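Soil Compaction on Informal Footpaths in Neven Park
Project report, Environmental Geography
Chun-hung Chung and Yao-tsung Tse

1. Background

Neven Park has a set of paved walks, but many visitors cut across the grass between the east gate and the pond. Over time these shortcuts have turned into bare dirt. We wanted to find out how much harder the soil is on the shortcuts than on the grass next to them, and how slowly water soaks in.

2. Method

We picked four shortcuts and marked sampling points along each one, with a matching point on the grass two steps to the side. In total we had 39 points. All field work was done in October, in the morning, and we did not sample within a day of rain.

At each point we pushed a hand penetrometer into the soil and wrote down the reading. We then set a metal ring into the ground, poured in water and timed how long it took to drain. If water was still standing after 30 minutes we stopped and recorded the point as "slow."
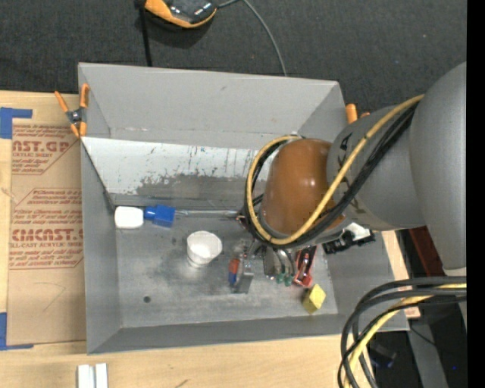 Soil cores were taken from the top layer only. They were weighed, dried overnight in the lab oven and weighed again. Bulk density was worked out from the dry weight and the volume of the core tube. Two cores from the pond path broke apart when we took them out and were left out of the results.

3. Results

Readings on the paths were higher than on the grass at every pair of points except one, near the old Dorkevex fence, where the grass had also been driven over by mowers. The Briltness Street shortcut was the hardest. Most of its points were recorded as slow. On the pond path the difference was smaller, probably because there is more sand in the soil there.

4. Discussion

The results agree with what we expected from the course reading. We did not count walkers, so we cannot say how traffic relates to hardness. Tree roots near the gate also made some readings hard to repeat, and we took the middle value of three tries at those points.

If the project is continued, we suggest sampling again in spring and adding the Čierny side of the park, where the paths are newer.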